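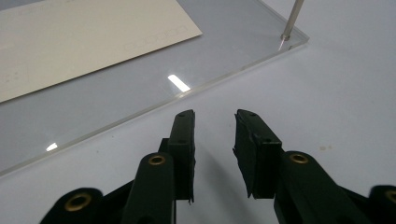
About Tiltton Sheet and Panel

Tiltton Sheet and Panel cuts, edges and supplies clear acrylic sheet to trade and retail customers. The business was started by Charoen Saithong, who still does the quoting. We work from one shop in Dotholm, with the saw room at the rear and the inspection tables nearest the counter.

What we supply

Most of our work is flat clear sheet cut to a customer's drawing: shelf fronts, counter guards, picture glazing, cabinet doors and covers for models. We also stock opal and grey tint. Coloured sheet is ordered in. We do not bend or form acrylic at Dotholm -- that work goes to Merketti, who have the ovens for it, and we can arrange it on your behalf under the same order number.

How an order is handled

Send a drawing with all dimensions in millimetres. If a hole is required, give its diameter and the distance from its centre to the two nearest edges. Tell us which edges will be seen once the panel is fitted. Edges are left as sawn unless you ask for them to be scraped or polished.

Panels are cut with the masking film on both faces. After cutting, one panel from each batch is peeled and laid flat on a light-coloured table, where scratches and chips are easier to find. Both faces are checked, then the edges, then the corners. Length and width are measured at each end and the diagonals compared. If the sample fails, the whole batch is peeled and checked.

Peeled panels are wiped with a damp microfibre cloth and covered with fresh film before packing. Please leave the film on until the panel is in place. Do not clean acrylic with window spray, methylated spirits or paper towel. Lukewarm water and a little dish soap will do.

Sizes and limits

Smallest panel cut on the saw: 70 mm on the short side
Clearance from hole edge to panel edge: 4 mm minimum, more for thick sheet
Quotes held for: 30 days

Acrylic grows and shrinks with temperature. Where a panel sits in a closed frame, allow a gap on each side and drill fixing holes oversize. We are happy to check a drawing for this before you order.

Offcuts

Offcuts are sorted by thickness and sold by weight from the rack beside the counter. Schools and model makers take most of them. Pieces too small to sell are kept clean of tape and film and sent back for recycling with our supplier, Sukprasert.

Visiting

The shop is at 77 Tiltton Road, Dotholm. Parking is at the side, and long panels can be loaded through the roller door. Bring a blanket or a sheet of cardboard to lay in the vehicle -- bare metal trays will mark acrylic through the film. Orders are kept at the counter under the surname or company name given on the quote.

Page last revised May 25, 2020.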